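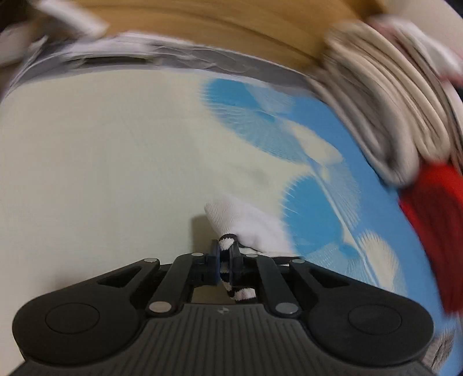 # Sock and Bedding FAQ

Eston Laundry Room, revised August 2019

**Can I sort my socks on the bed?**
Yes. Most residents do. Put a clean sheet on first and shake it out afterward. A plain area of the sheet makes white socks harder to find, so use the patterned side if you have one.

**Do white socks with striped cuffs count as whites?**
Wash them with whites if the stripes have been through at least one wash by themselves. New black stripes can bleed. The Prondov machines have a cold setting that works for a first wash.

**Can printed sheets go in with socks?**
It's better to keep them apart. Socks get caught in the corners of fitted sheets and come out damp.

**How should I pair them?**
Lay each sock flat, match the cuffs, and fold the top of one over the other. Don't ball them up. It stretches the elastic.

**What happens to single socks left in the dryers?**
They go in the bin by the door, which is emptied at the end of each month. At the last check it held 41. Anything left after the September clear-out will be cut up for rags.

**How big a load can I run?**
The large washers take up to 13 pounds. One set of double sheets and two pillowcases is fine.

**Can I use bleach on blue prints?**
No. Use oxygen powder, and check the label on the sheet.

**Who do I ask about a missing item?**
Leave a note for Kyung-hwa Wi at the Nonby desk. Include your room number and the color of the cuff, if there is one.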